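Fitted sheets coming off the corners on a deep mattress

Home and Household > Bedrooms
Started 2023-08-02

hervieu_m
We bought a new mattress in December and I have not had a full night with the sheet still on since. It is a standard double but much thicker than the old one. Every fitted sheet we own pings off at the top left corner by about three in the morning and then the whole side rolls up under me. I have tried pinning it, which tore the hem. Is it just a matter of buying "deep" sheets, or is there something else going on? There were 297 results when I searched for deep fitted sheets and they all say they fit.

Harish_DS
Measure the mattress first, at the corner, from the bottom seam to the top, and add the topper if you have one. The labels mean very little. One shop's deep is another shop's standard. Look for a depth in centimetres on the packet and buy one that is bigger than your measurement by a few.

hervieu_m
32 cm without the topper. I had never measured it. The sheets say 28.

Harish_DS
There's your answer then. 28 on a 32 mattress will never stay put, whatever it's made of. Get 40.

lukian.m
I'd disagree with 40. I have a mattress near that depth and the 40 sheet was baggy. It stayed on but it was wrinkled all the time and I could feel the folds through my pyjamas. 35 or 36 would be my choice. The other thing is the elastic. Cheap ones only have it at the corners. You want it all the way round.

Harish_DS
She has a topper. 32 plus topper is not going to be happy in a 35. Agree about the elastic.

Blazena L
How do you wash them? Ours went on perfectly well for a year and then started to come off, and it was the tumble dryer. Cotton shrinks, and the elastic gives up with the heat as well. I now wash at 40 and hang them on the line. If it rains they go over the banister.

hervieu_m
I do tumble dry them, on high. The topper is thin, 3 cm, so 35 in total.

lukian.m
Then 38 if you can find one. Hamley used to do that size in a cotton and polyester mix. No idea if they still do.

Emilia_S
I gave up on fitted sheets altogether and use a flat one, king size on a double bed, tucked in with hospital corners. It takes me two minutes in the morning and it doesn't move. A flat sheet also irons flat and folds flat, and you can turn it round when one end gets worn.

Harish_DS
Two minutes every morning is a lot of minutes. Also my back won't have me lifting a heavy mattress to tuck anything under it.

Emilia_S
You only lift it properly when you change the bed. The rest of the time it's a pull and a tuck. But yes, if your back is bad I can see it wouldn't suit.

Blazena L
My mother did hospital corners and I could never do them to her liking. Fitted for me.

Has anyone used the clips with elastic straps that go underneath? My sister in Branville has them and likes them.

lukian.m
Used them. They work, but they left marks on the sheet where they grip, and you have to undo every one on wash day. I'd only bother if the sheet is nearly the right size.

hervieu_m
I went into Doležal at lunch and they had a 38 with elastic all round, so I bought one in a sort of greeny beige. Put it on this evening. The far edge still wants pulling straight. 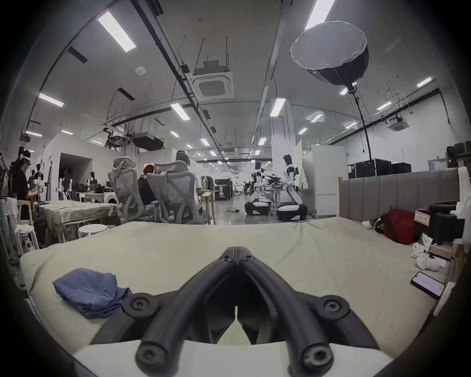
New sheet on, far edge still a bit wrinkled.

Emilia_S
Nice colour. Those wrinkles would bother me but I iron mine.

Harish_DS
Pull it down at the foot end first, both corners, then do the head. Most people start at the head and end up short on one side.

hervieu_m
I did start at the head. Will redo it before bed.

Blazena L
And keep it out of the dryer.

lukian.m
Or put it on low and take it out while it's still slightly damp. I've done that with mine for years and they haven't shrunk enough to notice.

Blazena L
Mine did on low as well. It depends on the cotton, I suppose.

hervieu_m
Line for now while the weather holds. I'll post again after it has had a few washes.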